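Cenum open day: the rules came first

The visit to Cenum began in March with a binder. Nesrin Tuncer, who runs the home-robot test program, handed one to each of us and waited while we pretended to read it. It has 78 rules. I got to rule 30 before the coffee ran out.

What they boil down to

Every navigation routine gets 1,000 simulated runs before it goes near a real hallway. Furniture may be moved between runs, but the log has to say so. A failed run stays in the record, however embarrassing. Bakia, the team down the hall, apparently argued about that last one for a whole winter.

The brick apartment

Tuncer put the virtual rooms up on the wall screen, and we stood there judging the decor. There's an armchair, a floor lamp and a great deal of brick.
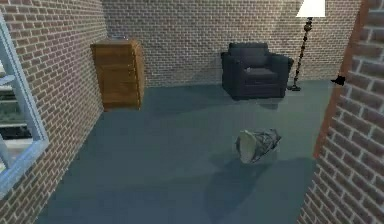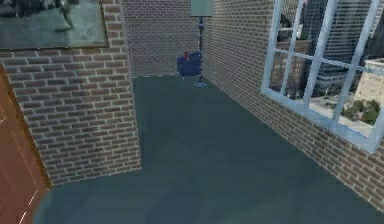
Getting there

Take the Balcombe bus and get off at the second gate. The tour lasts 40 minutes, plus the binder. You have to give the binder back.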